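In Defence of the Boring Box
March 28, 2020

I've moved house four times in my adult life, and every single time I've sworn it would be the last.

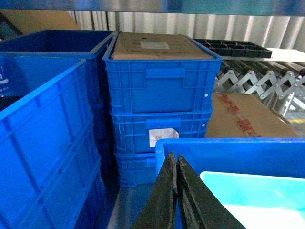 The last go was in December, from the flat in Prinberg to a weatherboard place out at Arley, and I have opinions now. Strong ones! My main opinion is that we've been sold a very silly idea about storage, namely that it ought to be beautiful, and that a person who keeps their things in ugly tubs has somehow given up on life.

You know the sort of thing I mean. The magazine pantry, all glass jars and handwritten labels, with the lentils glowing like a stained glass window. I fell for it completely. I bought a set of Drullen canisters (on sale, but still a fair whack of money) and spent a whole weekend decanting. Flour, rice, three sorts of pasta. Then I bought a different bag of rice which wouldn't fit on top of the old rice, so I had half a bag held shut with a peg sitting beside the gorgeous jar, and within a month there were more pegs than jars.

My neighbour Iddrisu Tetteh drove trucks for a wholesale grocer for most of his working life and he thinks all this is hilarious. His garage is the most organised room I've ever stood in, and there's nothing in it you'd photograph for a magazine. Everything lives in something square that sits on top of something else square. When I asked him what his system was he looked at me as if I'd asked for his system for breathing. "Heavy at the bottom," he said, and went back to his tea.

I've thought about that a lot. What I envy is how little he thinks about it. He wants the jumper leads, he gets the jumper leads. I want the jumper leads and I'm in the hallway cupboard on my knees, moving a wicker hamper that sheds bits all over the carpet — and the jumper leads are in the boot of the car.

There's a snobbery in it too, I reckon. Plain working things get treated as embarrassing until somebody puts them in a shop with nice lighting and triples the price. There's a homewares place called Quansah near my old flat that had a metal stool in the window, the same stool my grandfather kept in his shed for painting the gutters, and I stood there on the footpath doing the sums and feeling quite cross on his behalf.

I'm not against nice things. I've got a ridiculous teapot and I'd run back into a burning house for it. But a teapot gets looked at, and it gets used in company. The spare light globes don't need an audience. Neither do the Christmas decorations, or the camping stove, or that bag of cables we all have and won't throw out (one of them might be for the old camera, you never know).

With everybody stuck at home at the moment, I suspect a lot of cupboards are about to be turned out onto a lot of lounge room floors. Good on you if yours is one of them. Just hold off on ordering the matching baskets for 2 weeks and see what you've already got in the shed. I gave the Drullen canisters to my sister, who loves them, and my rice is back in its bag with a peg on it.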